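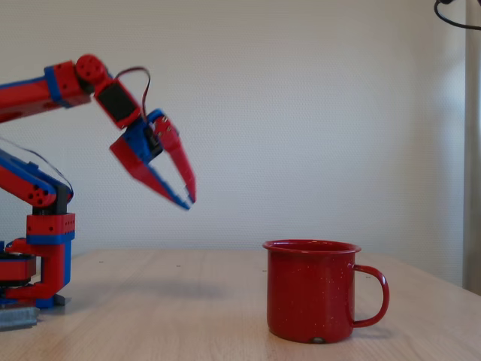
The Kitchen Robot Can Wait

Every few weeks someone in our shared workshop tells me that a robot for the home is almost here. The price of the parts has fallen, the software is free, and a person with patience and a screwdriver can put an arm together on a table. All of that is true. I have put one together. I still don't believe the first sentence.

The arm is red and blue, made of plastic construction parts, with two fingers that open and close. I paid 312 dollars for everything, which includes a power supply I had to replace and excludes the evenings. Its whole job, as I set it in May, was to pick up a red enamel camping mug and put it down somewhere else on the table. A child who can't yet tie a shoe does this without looking.

I kept a log. Out of 500 tries, the arm did very well on the ones where I had put the mug where it expected a mug to be. Move the mug a hand's width and the results fell off. Turn the handle away and they fell again. On a Sunday, when the sun came in from the other side, I got five good lifts in a row and then six misses, and I had changed nothing but the time of day.

People who sell these kits have an answer, and I want to be fair to it. More practice, they say. Show the arm more mugs, more tables, more light. Stenwood, which sold me my servos, has a page that promises "everyday handling" after a weekend of training. The fellow on their support line was polite and told me my weekend had been too short. I asked how long a weekend ought to be and he sent me a link to a bigger power supply.

Maybe he's right about the practice. What bothers me is how the word "works" gets used. At our last open evening a visitor watched the arm take the mug once, clapped, and asked when it would be able to do the dishes. I had spent the hour before that moving the mug back to its mark. She had no way of knowing, and I didn't tell her until she asked, which I'm not proud of. Most of the clips people pass around are that same evening with better music.

Eustaquio Villalobos, who built the bench next to mine, thinks I'm sour. His own arm sorts bolts for a model boat he calls Plavness, and he says it has saved him hours. I've watched it. It sorts bolts that he has first spread out on a tray, in one layer, with the odd ones removed by hand. He counts the sorting and leaves out the spreading. When I said so he told me I would have complained about the washing machine.

I would not have. A washing machine asks you to load it and then leaves you alone. My arm asks me to stand there. It asks for a clear table, a steady light, a check of the screws at the wrist, and a hand near the switch. The joints loosen. The cable to the gripper rubs if I route it wrong, and I've routed it wrong in most of the ways there are. None of this is a scandal in a hobby. It would be one in an appliance, and the talk in the workshop slides from one to the other without anybody stopping to mark the place.

So I'd ask for something dull. When a maker or a seller shows an arm doing a chore, put the number of tries next to it, and say who set the table. Ukus, a small outfit that sells grippers, has started listing its misses, and I bought my fingers from them partly for that reason. Aasen, whose arm costs four times what mine did, lists a top speed and a choice of colors.

I'm not taking mine apart. I like it, and I like the evenings, and I've learned more about how a hand works from watching this thing fumble than from anything I read in school. Next I want to try it with the handle turned to the back, where it has hardly ever managed a grip. I'll write the misses down with the rest.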